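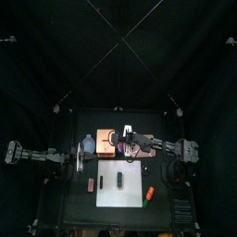

Dark tabletop with the bottle, the copper-colored box and the pink tray

How do I keep small things sorted on a dark tabletop?

Asked by Melina Kokkinos, 23 June 2021

Hello everyone! I have a dark table with black fabric all around it, and I love the look, but I'm forever losing track of the little things I keep on it. The clear-ish plastic bottle stands up at the back and that one is fine, and I can always find the pink tray and the copper-colored box. It's the small dark odds and ends that vanish (black caps, a pink eraser, that sort of thing). Last week I patted the whole table down for a pen lid and it was under my hand.

I'd like a way of setting things out that I can put back the same every evening without thinking too hard. I also wonder if the fabric is a mistake. It wrinkles, and I can't decide whether to iron it or leave it be. My budget is small, say 15 dollars, and I'd rather not cover the tabletop completely.

Answer 1 (marked helpful)

Hi Melina, what a nice problem to have, and I say that as someone whose craft table is the color of coal! My advice is to put that pink tray to work. Anything dark and small goes in it, always, and you will see it against the pink the moment you look. Tall things stay along the back the way you have the bottle, so you aren't reaching over them and knocking them down. I keep mine in a row too and it has saved me a good many spills.

For putting things back the same way, I use little dots of light masking tape, one where each thing stands. Mine have been down since March and they peel up clean, though do try one in a corner first in case your table has a finish that doesn't like tape. If you need a second tray, look for something pale — cream or light yellow — and check the secondhand shelf before you buy new. The Felenton one I have is a bit shallow for round things but it was cheap and it wipes down nicely.

About the fabric, I would leave it up. If the wrinkles bother you, hang it a little tighter and mist it lightly with water, then let it dry overnight. Please check the label before an iron goes anywhere near it, some black cloth goes shiny and there is no bringing it back.

Answer 2

get a brighter lamp

Answer 3

I agree with most of the first answer, but I'd be careful about filling one tray with everything. I did that and ended up with a tray full of muddle in place of a table full of muddle. Small lidded box for the things you hardly ever use, tray for the everyday ones. Your copper-colored box might do if you have nothing in it already. And lint! Black fabric sheds on everything, so run a damp cloth over the tabletop before you lay things out again.

Comment from Melina Kokkinos: Thank you all so much, the tape dots are going down tonight. I do have a lamp but it is on the wrong side, so I'll try moving that as well.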